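Femlow House Residents' Meeting, October
Notes by Kibet Ondieki

Started at 7 pm in the downstairs kitchen, and we were done by a quarter to nine, so a good fifteen minutes better than last time. I'm writing these up the morning after with a big coffee, and if I've put words in your mouth just tell me and I'll fix it before they go in the binder.

Present: me, Atieno Minja in the chair, both of the second floor, the whole of the ground floor, and the top floor by phone (the line was bad, sorry top floor, I did my best). Apologies from the attic.

1. Last meeting's notes

Read and agreed, with one correction. I wrote that the hall light was fixed. The bulb was changed. The light still flickers. Atieno is going to call Zindach again and ask for the same electrician as before, the one who knows where our fuse box is.

2. Money

We have $232 in the house jar. Out of that we owe $40 to Atieno for the new vacuum bags and the mop heads, and she gets it this week. That leaves $192, and we agreed to hold on to it until we know what the electrician costs. The ground floor would like a better dish rack. Everybody wants a better dish rack! It goes on the list for next month.

3. The back bedroom

This was the long one. The back bedroom is the guest room again from now on, and we went upstairs halfway through the meeting to talk about it on the spot, which made it hard to take notes, so bear with me.

First, the bed. We all like the big white quilt with the colorful characters on it and it's staying. Atieno asked that it go through the wash on cold before the next guest, and that it's hung over the landing rail and kept well away from the dryer. Second floor will do that. After that we got into pillows (I had no idea people felt so strongly about pillows). The pink one and the yellow one with the green leaves stay on the bed, and so does the black-and-white wavy one. I argued for moving the little patterned cushion to the armchair downstairs and lost the vote.
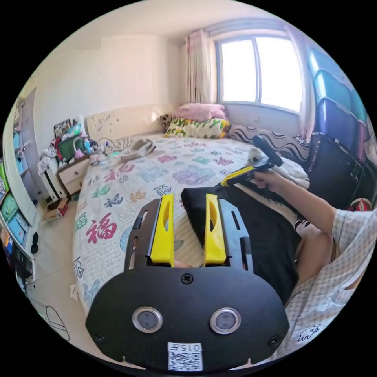

Next was clothes. The rule we settled on is that anything left on the guest bed gets folded and put in the hall basket the same evening, and if it's still in the basket after 14 days it goes in the donation bag. The top floor asked for 21 days on account of being away so much, and we went back and forth on it, and in the end 21 it is. Please look through the basket now and then anyway.

The storage boxes took a while too. I like them where they are, stacked up against the wall, and the colors are cheerful with the pink curtains. Ground floor thinks the stack is too tall and wants it made into two shorter ones. We left it that I'll go through the boxes, put a label on each, and see whether one or two can be given up altogether. Winter things should end up at the bottom of the stack and spare sheets at the top, so a guest can get at them without calling for help. The black case under the boxes can stay put.

Curtains: take down, shake out, wash, put back up. Atieno has the step stool. Window to be opened for an hour in the mornings, weather allowing.

4. Laundry soap

We're out of Tanui and the store has stopped carrying the big bottle. Second floor has tried Trurkar and says it's fine, just a bit strong on the perfume. We'll buy one small bottle and see how everyone gets on with it. Ground floor has sensitive skin and will keep using their own.

5. Anything else

The attic sent a note asking for quiet on the stairs before 8 am. Fair enough, agreed.

Somebody's blue casserole dish is still in my cupboard. Come and get it.

To do
Atieno: call Zindach, curtains
Kibet: box labels, soap
Second floor: quilt
Ground floor: find a price for the dish rack

Next meeting is in November, same kitchen, 7 pm. Top floor is bringing snacks.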